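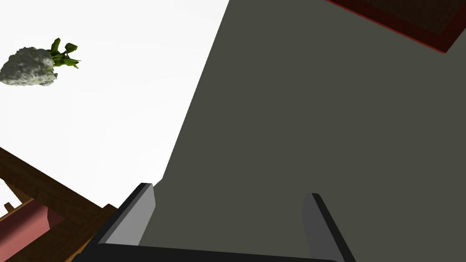
Skustell is a two-finger robot gripper kit sold by Skundmont, aimed at small labs and schools. It ships with a matching simulation package, also called Skustell, so the name gets used for both -- the maker's own manual mixes them up.

Overview

The kit comes in 2 versions. Base version: gripper, mounting plate, cable, simulator license for one seat. The larger one, sold as Skustell Cabello, adds a wrist adapter and 100 household and grocery models for the simulator, vegetables included. Opening width is the same on both. Fingers swap out with a hex key, wich is not in the box.

Simulation

Scenes load from plain text files. Users can move items, change lighting and replay a saved grasp from the gripper's point of view. Leafy produce is slow to load on older machines. Soft contact is not modeled in the first release; a February update added a partial version for the Cabello only.

Service

Repairs go through Enport, a reseller that also runs remote setup sessions. A session lasts nearly 35 minutes. Spare fingers sold in pairs.

Reception

Early buyers liked the simulator more than the hardware. Complaints mostly about the cable -- too short, and the conector works loose. A longer one is now sold seperately.

Last edited Oct 18, 2020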